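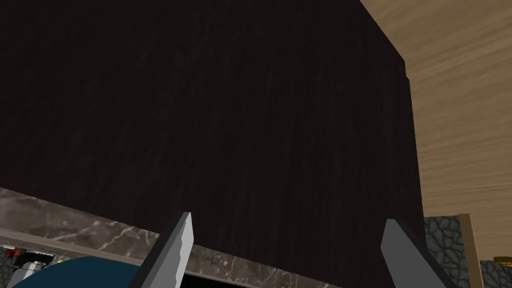

By the editor, Stuvside Student Pages

I got to the Surnwood robotics club on a Tuesday, right after the last bell, and the first thing I heard was a groan from the back table. The simulated arm had gone for the dark wooden box again and stalled with its two fingers wide open.

"We've run this kitchen 1,205 times," the club captain told me, pulling out a chair. "I see that gray marble counter when I close my eyes!"

There are 14 kids in the club this year, and all of them work in simulation until April. (The real arm lives over at Tapley, and they get it for one afternoon a month.) I asked if that felt like homework. "Kind of the opposite," she said. "You can crash into a wall all day and you don't owe anybody a new motor."

Her teammate does most of the camera work, and he was the one who walked me through what the arm sees. "When you're this close, the box is nearly the whole view," he said. "So it's dark wood, dark wood, dark wood, and the program has to figure out where the edge is. I'd take a bright red box any day."

So why not swap it for one? He laughed. The Florau challenge hands every team the same kitchen – no repainting allowed – and their goal is 4,000 runs before the deadline. The four newest members have been sorting the failures by hand, which they told me is "boring but also weirdly fun."

I asked the captain what she'd fix first. "The approach angle," she said, already turning back to the screen. "Then the snack budget."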